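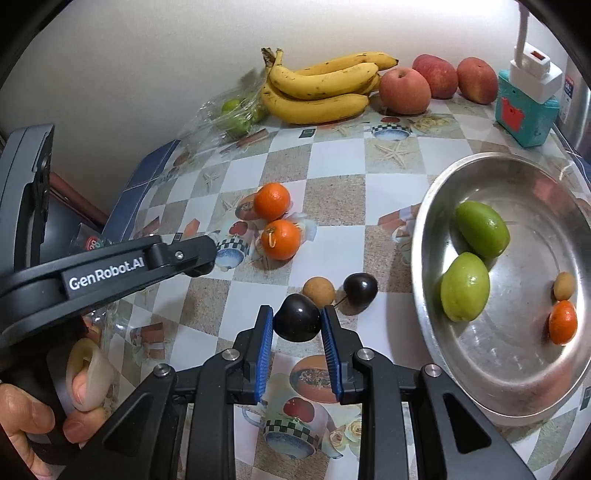 Unit 2115: Automation in Practice
Topic 6 handout: Can machines do chores yet?
September 2019

Read with the topic 6 slides. The practical report is covered at the end. Students who took 2171 in June can skip the section on contact.

6.1 Scope

A chore, for this unit, is a manual task with three properties: the objects are not presented in a known position, they vary from one to the next, and the person who wants the job done will not rearrange the room to suit the equipment. Emptying a shopping bag and sorting fruit into a bowl is a chore. Loading identical castings from a fixture is not, although both are pick-and-place on paper.

Dishwashers and washing machines are excluded. They automate the middle of a chore and leave the loading, unloading and putting away to a person. That remainder is our subject.

6.2 Why fruit is a useful test

A cherry, a small orange citrus fruit, an apple and a bunch of bananas may all be on the same kitchen table. Between them they cover most of the difficulties in handling produce.

Size. A jaw opening wide enough for an apple has to close accurately on a cherry. Resolution at the narrow end of travel is usually the limit.

Surface. Dark, glossy skin returns small highlights and very little else, and many depth cameras report a hole where the cherry should be. A longan is matte and gives fewer problems. A steel bowl adds glare and coloured reflections, some of which a detector will label as fruit.

Background. Patterned cloth is harder than plain. A printed cherry is flat, but a classifier working on colour alone has no way of knowing it. Check your height data before blaming the gripper.

Packaging. Clear plastic film is poorly sensed and deforms on contact. Most published systems assume the bag has already been removed.

6.3 Contact

Two opposed jaws with ribbed compliant pads are a reasonable default for small round objects. The pad spreads the load over a larger area, and the ribs give some grip at low force. Pads inclined towards each other at the tips tend to hold a sphere near the end of the jaw, where clearance from neighbouring fruit is best.

The failure to watch for is the squeeze-out: contact slightly above or below the widest point produces a component of force along the jaw, and the fruit leaves. Raising the grip force makes this worse and bruises the skin.

6.4 Three cases

Oltico (shop floor). Packs one variety of apple from a shallow tray. Lighting and tray position are fixed. Runs unattended for a full shift.

Vullmont (shop floor). Mixed citrus, 600 picks in the acceptance trial, 105 of them needing a person to step in. Most interventions involved touching fruit.

Solheim (household). Table clearing in a furnished flat. Slow, and dependent on an operator for anything in film – the Gruken gripper fitted to it was not the weak point.

The pattern is consistent. Performance follows how much of the surroundings has been controlled, and homes are barely controlled at all.

6.5 Practical report

Choose one chore from your own kitchen. List every object handled, the grasp you used, and each point where you relied on touch instead of sight. State which steps a two-jaw gripper could do now and which it could not. Two pages, diagrams not counted. Submit through the unit page.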